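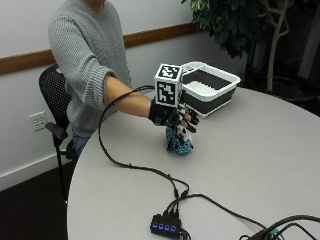 **Darnotar Street Block Association, August meeting**

Present: me (Anum Bajwa, taking notes again), Gaurav Rastogi, Shivam Kaushik, Sơn Văn. Girish Chauhan came in at 7:20 with the folding chairs.

**Last month's minutes.** Approved. Gaurav wants it on record that he voted for the blue banner, so okay, Gaurav, blue banner.

**Money.** We have $2,270 in the account after paying the printer. Sơn asked if that includes the $440 deposit for the tent and I had to go check my own notebook (it does not, the deposit went out in July). I'll send everybody the updated sheet.

**Street closure.** Shivam called the permit office and we're cleared for the block between Caststead Avenue and the laundromat, noon to 8. Cars have to be off by 11. I said I'd do flyers for windshields, and Girish thinks we should knock on doors too, especially at the corner building where half the people moved in this spring. He and Sơn will split the floors.

**Food.** We went back and forth on this for a long time! Kushwaha Bakery will do 100 rolls at the same price as last year, which we all said yes to right away. The grill is the problem. Shivam's is rusted through and mine is tiny. Gaurav is asking his brother-in-law for the big one, and if that falls through we rent. I still think we should rent anyway, but I got outvoted, 3 to 2.

**Tables.** 38 households have signed up so far. Sơn wants long tables down the middle of the street and Girish wants them along the curb so strollers can get by. We're going with the curb, with a gap by the hydrant.

**Music.** Still open. Two people on the list haven't called me back.

**Other stuff.**
- The Likby Lane folks asked to join in. Yes, if they bring their own tables.
- Somebody left a green casserole dish at my place after the last potluck. Please come get it.
- Shivam will bring the extension cords next time so we can see how far they reach.

Done at 8:45. Next meeting is at Gaurav's, same time, use the side door.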